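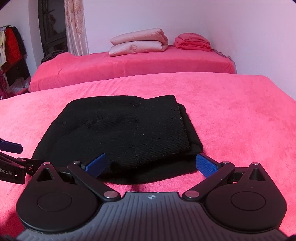 Kasetti writes that folding knitwear on a bed is cheating, and that a proper folder uses a table. Noted, and moved to the top so that Kasetti stops sending it in. A table is fine if you own a clear one. Most of our readers own a bed, and it is already in the room with the clothes.

Folding Small and Dark Knits: Frequently Asked Questions
Brirkell Home Pages, last updated 22 March 2026

Does the blanket matter?
More than we'd like. Plush and fleece grip the knit, which helps with a floppy piece that wants to slide away. They also shed. If your blanket is new, wash it before you put anything black on it, or lay down a pillowcase first and feel superior.

How do I get lint off black knits?
A lint roller, used before folding. Rolling a folded bundle cleans the one side you can see and tucks the rest in for the winter. Go with the rib, lift, and don't scrub. Tape around your hand works and makes you look busy.

Halves or thirds?
Thirds for anything with a thick band or cuff, halves for anything thin. Fold the plain end in first and let the band land on top. If you bury the band in the middle, you get a lump, and the lump will be on the bottom of every stack you make until April.

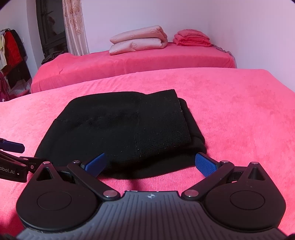
Black knit, folded, on pink fleece.

My folds come undone when I pick them up.
You are picking them up by a corner. Slide a flat hand under the whole thing, put the other hand on top, and move it like a sandwich you paid too much for. Press the air out before you lift.

Should I roll instead?
In a drawer, roll if you want. On a shelf, rolled knits travel. We had 45 letters about this after the last update and have no plans to reopen the matter.

Can I hang them?
Dresses and jackets, yes. Heavy knits grow on a hanger, mostly at the shoulders. If your rack is already full, that settles it.

How do I store spare bedding in the same room?
Fold the quilt to the width of the pillow and stack it on top. Keep the clothes pile separate. A black sock inside a pale quilt is gone until guests come.

How can I tell black pieces apart in a pile?
Turn the folded edges to the front and the bands all one way. After that it comes down to touch and daylight. The Sanum labeling kit gets asked about a lot: it holds 200 tags, and you will use six.

Is there a printable version?
Yes, the Wanyama sheet, one page, both sides. It has been downloaded 1,981 times. Print it at full size or the dotted lines won't match anything.

Can I send a question?
Please do, in 200 words or fewer. Questions about fitted sheets go in their own folder, which we open when we feel strong.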